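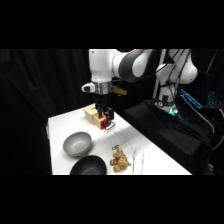

Is the Rilleo starter kit worth it for somebody who has never programmed an arm?

I keep seeing the Rilleo kit from Flindlow recommended for small labs and school clubs. I can solder and I know a little Python, but I have never taught an arm to do anything. How long before it does something useful?

Asked May 2026

2 answers

Yaw Kwofie
You can have it repeating a simple pick and place on your first evening, and I'd say go for it! I've had mine 23 weeks and I still look forward to switching it on. You move the arm by hand, save the points, and it plays them back. The Python side can wait until you're bored with that (I lasted two days).

Things I really like: the guide is written for beginners, the gripper settings are saved per task, and spare finger pads are cheap. Drawers and lids are the most fun to teach, by the way. Start slow, with the speed at 68 percent or lower, and put something on the table that doesn't slide. A cloth is fine if you tape the corners down.

Things I like less: the calibration step is buried in a menu called Setup 2, and if you skip it all your points end up about a finger's width off. Ask me how I know. Support wrote back the next morning and were very nice about it.

Clear plastic is hard for the add-on camera, so begin with solid colored stuff.

Gil
Agree with most of that. Get the longer cable, the one in the box is too short if your computer isn't right next to it. I had a Bresitz before and the Rilleo is a lot quieter. Don't know about schools, mine is in the garage.

Was this helpful?
Add a comment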